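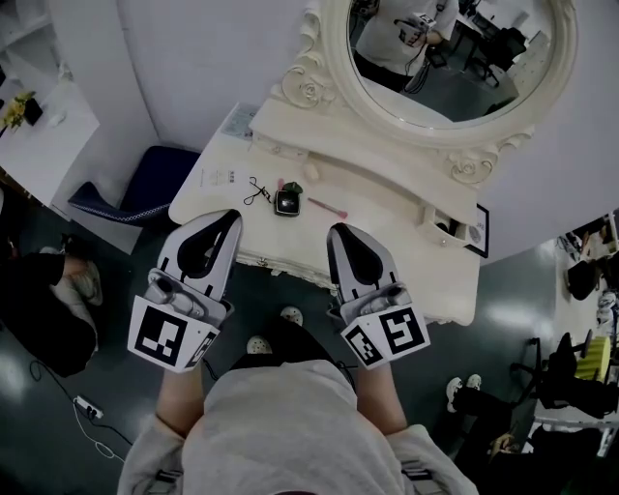 By Annapurna Pinto, Member Services

Every February, when the holiday bills have all landed, our front desk at Wonska starts hearing the same question: "Which card should I pay off first?" I love this question, because it means somebody has sat down at the kitchen table with the whole pile (never a fun evening!) and is ready to make a plan.

Start by writing down every balance, with its interest rate and minimum payment beside it. Pay the minimum on all of them, always, and then send whatever is left over to just one. Going after the highest rate will usually save you the most money. Going after the smallest balance gets you a finished account sooner, and for some folks that little lift is what keeps them at it. Revathi Bhat on our loan team leans toward the first way and I lean toward the second, and we've been having that friendly argument for 6 years now.
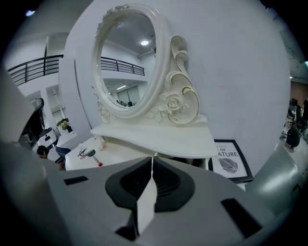
A white vanity table with ornate detailing

Say you have $500 on a store card and a good deal more on a bank card. If you can spare $80 a month beyond your minimums, the store card will be gone well before the end of summer. Then roll that $80, plus the old store card minimum, straight into the bank card payment.

If you'd like company while you work it out, Haziq Lumenta holds drop-in hours every Wednesday at the Rolley branch. Bring your latest statements, and a calculator if you have a favorite.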